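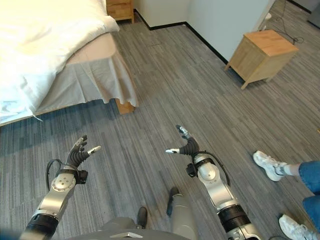
The bedroom with the white duvet and the pleated skirt.

Renato Ibarra has worked with beds for 21 years, first in the laundry of a small hotel and now in the housekeeping office at Helside. When I asked him what people do wrong, he did not need time to think.

"They begin with the pillow," he said. "The pillow is the last thing. First you look at the skirt."

A bed skirt is a simple piece of cloth, but it moves each time somebody lifts the mattress. Mr. Ibarra pulls it straight from the corners and lets the pleats fall by themselves. He does not iron it on the bed. "I tried this one time, in August, and I had a burn on my hand for two weeks."

After the skirt comes the duvet. He prefers one that hangs over the side, but he wants to see the skirt under it. If the corner of the mattress is showing, the duvet must go back to its place before anything else is done.
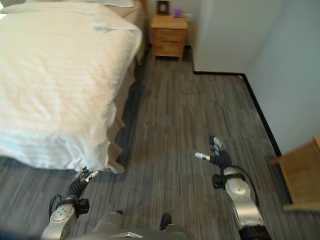

The bed, the nightstand and the baseboard

I asked if a white duvet is a good choice, with all the washing. He said yes, and that he likes a faint stripe in the fabric. "With the stripe you have a line to follow. You see immediately if the cover is turned inside."

He is less strict about wrinkles. A duvet with soft folds looks to him like a bed where a person can sleep, and he told me he stopped fighting with them a long time ago. He shakes the cover two times from the foot end and leaves it.

We talked also about the nightstand. Mr. Ibarra likes two drawers and very little on the top. A picture frame can stay. "I don't move a frame to another side. People know where they put it."

The dust under a nightstand with short legs is a different problem, and he cleans there with a flat cloth on a ruler. The same cloth goes along the baseboard, where the black color shows every piece of lint.

Last year the team washed 2,211 duvet covers. I wanted to know if he makes his own bed at home in the same way.

"My wife makes it," he said. "She begins with the pillow."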